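25 July 2025

Day six of the Cloludum trial. The package is bin-picking software sold as a yearly license, with support out of Norndale, and we have it until September before we must say yes or no. It runs on the KUKA we already own. Setup took most of the first day – the manual skips the part on network settings.

Today was the mixed bin. I kept the default grip settings and left the speed at 16 percent. The bin is clamped to the table, and I had a blue dish and a black-bristled brush in it with a few other odds and ends.
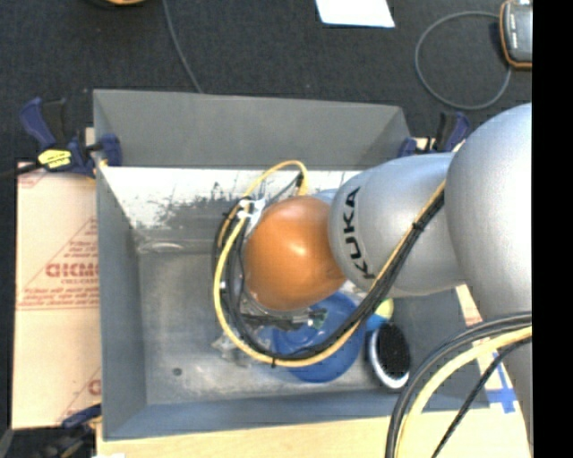
Chun-yin Chang thinks the license is overpriced for what it does, and that Mondel would give us the same planner with better logs. I asked for that in writing.

I do like the recovery menu. I don't like paying extra for each new gripper profile. Tomorrow I start the run of 100 picks, then write to Choi for a quote on the smaller plan.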